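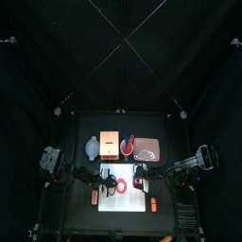

The Ring on the White Board

By Shona Tapsell

Shuk-fan Tseng had promised her niece a museum by March, and a museum needed things in it.

She had the name already. The Horlow Museum of Small Wonders! She had the niece, too, all 7 years and endless opinions of her, phoning every evening to ask what had been found so far.

"A flask," said Shuk-fan. "Pale blue, round as a plum. It's lying on its side."

"Is it magic?"

"It came from Pirkaron, so very likely."

She loved this part, the setting out, when every ordinary thing got its turn at being marvelous. The little wooden box went next to the flask, and she made up its story on the spot. There was a dark slot in it, and in the old days (she told the phone) the people of Apaza slipped their wishes through slots just like that one – short wishes only, nothing over a line long.

"And the cup?"

"White, with a pink rim. The red utensil belongs to the giant's cook and the blue one belongs to the cook's mother, and they have not spoken in 100 years."

A shriek of joy down the line. Oh, it was going to be a wonderful museum!

"What's in the clear box?"

Shuk-fan bent down and looked through the shiny lid. Something whitish, down in one corner. "A cloud," she decided. "Or part of one. We'll have to ask Mr. Wullard, he knows weather."

But the ring was the best of all, and she had saved it. Pinky red, a plain bright loop, with the whole white board to itself and an orange block on either side standing guard.

"Who wore it?" whispered her niece.

"Well," said Shuk-fan, and she pulled up a chair, "that depends on which guard you ask. The pale one says a queen. The bright one says a very small horse."

"The horse," said her niece at once. "Start with the horse."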